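Up before six again, no reason. Dog next door. Made coffee, forgot coffee, microwaved coffee. It's August and the kitchen already smells like the drain.

Rungnapa called while I was looking for my other shoe. She wants the choir trip moved up a week because the ferry to Hasudari only runs mornings now and the hostel has 15 beds left and we need them all. I said fine. Then remembered the dentist. Said fine again anyway. Will have to call the dentist, have been meaning to call the dentist since spring about something else.

Bus was late so walked the long way past the canal. They've cut down the two big willows by the lock, just stumps now. I stood there like an idiot for a minute. Mom used to park us under those with sandwiches. Didn't tell anyone at work, what would you say.

Soup for lunch, too salty. Wrote half a letter to Uchenna on the back of the menu and then lost the menu. What I wanted to say was that I'm not mad about the money, I'm mad that he told Bawa's whole front desk before he told me. 2000 is a lot but it isn't the end of the world. Wrote it better on the menu.
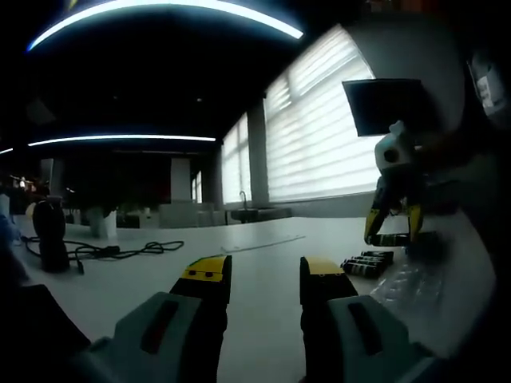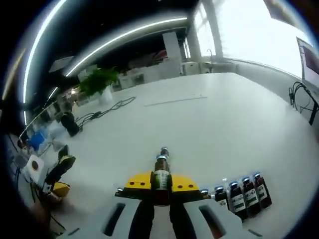 Small brown bottles in the second one.

Wisville, August

Evening now. Train down took forever, stopped outside Hornar for 48 minutes and the man across from me ate an entire roast chicken out of a bag. With his hands. Very tidy about it though, I have to say. I read the same page of my book over and over and gave up and did the crossword, got stuck on a river with seven letters.

Aunt's house is just the same. Same towels. Same clock that's fast. She is 70 this month and will not have a party, she says, and then she showed me the tablecloth she's bought for the party. So there's a party. I'm apparently doing potatoes.

We walked up to the church after supper and back by the low road, tehre were bats. She knows who lives in every house and what they paid for it. My left heel is rubbed raw, wrong socks. Sat on her back step with it in a bowl of water while she told me about her knee, the well, the new people with the geese, the knee again.

Asked her about the willows. She said they were already old when she was a girl and that Grandpa proposed under one of them, or said he did, he told it differently depending who was in the room. I'd never heard that. Want to write it all down properly but my eyes are closing.

Things for tommorow – call dentist. Potatoes, the big bag. Ring Rungnapa back about who's sharing with who, I am NOT sharing with the altos again. Band-aids. Letter to Uchenna, start over, on real paper this time, and mail it before I can change my mind.

Window's open and somebody down the road is playing a radio. Going to leave it open.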